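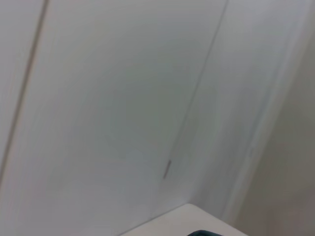
# tillville-cupboards

Notes and a small table on plain white cupboard fronts: what people put behind them, whether the item was back there a month later, and how long the tidying took. Kept by Qianru Xiong. Version with the April corrections.

I started this because I didn't believe the claim that hiding everything behind flat, handle-free doors makes a home tidier. I still don't, although the table is less on my side than I'd hoped. Read it with that in mind.

## What's in it

- `items.csv`: 3,791 rows, one for each thing put away
- `homes.csv`: 22 homes, with the kind of cupboard front in each
- `notes.txt`: free text, badly organised, my spelling

Of the rows in `items.csv`, 2,718 have a usable follow-up. The rest are blank in the `found_again` column. Blank means we didn't get an answer. Please don't read it as "lost", which is what the first person to use this file did.

## Columns worth explaining

| column | meaning |
|---|---|
| `front` | `plain`, `handled`, `open` |
| `room` | kitchen, hall, laundry, other |
| `minutes` | time spent tidying, as reported by the householder |
| `found_again` | yes, no, blank |
| `mark` | any visible mark on the front, in the householder's words |

`minutes` is the weakest column in the file. People round to five, and I suspect they round down when they're proud of the result. I wouldn't build anything on it.

`mark` is a mess too. One home writes "smudge", another writes "gap" for what might be the same sort of thing, and on a pale door it can be hard to say which you're looking at. I have left their words alone. If you merge the two, say so.

## Where the homes are

Most are in Tillville, with a handful in Murnberg. They were found by asking, so they lean toward people who already like cupboards. Renters are thin on the ground. Anyone hoping to say something general about Australian homes should look elsewhere.

## Things I doubt

- **"Plain fronts look cleaner."** To whom? No one was asked to compare the same kitchen with two kinds of door.
- **The Feng layout.** Two homes used it (everyday things at waist height, spares up top) and both reported short tidying times. Both had also just moved in and owned very little.
- **The Tukholm labels.** Stuck inside the doors, meant to help with finding things. Nearly 1,000 rows come from homes that used them, but several people admitted in the notes that they'd stopped reading them.

## Known problems

Colour names are unreliable. "White", "off-white" and "bone" were all used for doors in the same hallway.

"Cupboard" and "wall panel" were mixed up in the early rows. Where a front has only seams and nothing to pull, a few householders weren't sure themselves which bits opened. Those rows carry `front = plain` and a question mark in `notes.txt`.

## Changes

April: fixed duplicated laundry rows, restored the blanks in `found_again` that a spreadsheet had turned into zeros.

Corrections are welcome. Send the row number and what you think it should say.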